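**Omville site - new permit rules for the wash plant, what is everyone doing?**

**werkus_nights**
Notice went up on Tuesday at our place. From October any entry to the wash plant pits needs a second gas reading before the hatch is opened, signed by someone who isn't on the job. We have two people on nights trained to sign. Is this the same at Hunum or is it only Omville?

**C_Yusuf**
Same at Hunum. It came down after the inspector's visit. Ours says the reading is good for 15 minutes and then you do it again. Form 966, the yellow one. The old green pads are not valid any more, so don't let anyone hand you one.

**pinyu.y**
15 minutes is too short. By the time the signer has walked from the control room and filled in the form you have lost half of it. I'm not against the reading, I have stood next to that pit. But whoever picked that number hasn't done the walk.

**Femi Ibrahim**
I disagree. I was on the safety side at Adebisi before I came here and we worked to 15 without trouble. You put the signer at the hatch for the length of the job. The walk only matters if you send him back to his chair.

**pinyu.y**
And who sits in his chair? You had a full crew at Adebisi. We have six on nights on paper and usually fewer than that in the building.

**werkus_nights**
That's my point too. If both signers are off, does the job wait till days? My supervisor says yes, the production side says ring round and find someone.

**C_Yusuf**
It waits. It's written on the back of the form, second paragraph. If production want it done they can train more signers. The course is one day.

**N. Eze**
Day shift rep here. I raised this with the manager last week. What I was told:

- more signers to be trained before the end of the month, names not decided
- contractors are covered by the same rule, including the cleaning firm
- fixed detectors for the pits have been asked for but not approved

I have asked for the second one in writing. The cleaning firm's people were going down on a verbal OK as late as this summer and I don't want to hear that again. 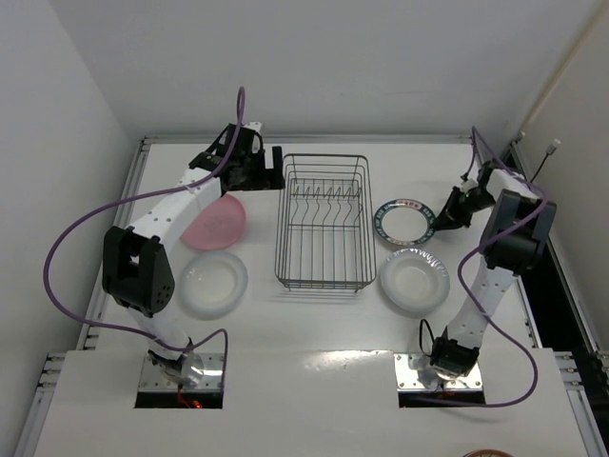

*Dish rack with plates and bowls, two white arms at the bench.*

**Rongrong W**
Do the personal monitors count as the second reading? Mine clips on and logs the whole shift.

**Femi Ibrahim**
No. A clip-on tells you about the air where you are standing. The form wants a reading from the bottom of the pit, with the pump and the tube, before anyone goes in. Keep wearing the clip-on as well.

**Rongrong W**
Thanks. The pump on our side has a split tube, reported twice. I'll report it again.

**N. Eze**
Send me the report numbers and I'll take them in with me. No working pump, no entry, and that goes for days as well.

**pinyu.y**
Fine, but I still want the time limit looked at. Can you put it on the list for the next meeting?

**N. Eze**
It's on. Come along and describe the walk to them yourself - it's roughly two hours after your shift ends, I know, but it would help.

**pinyu.y**
I'll be there if I can swap my lift.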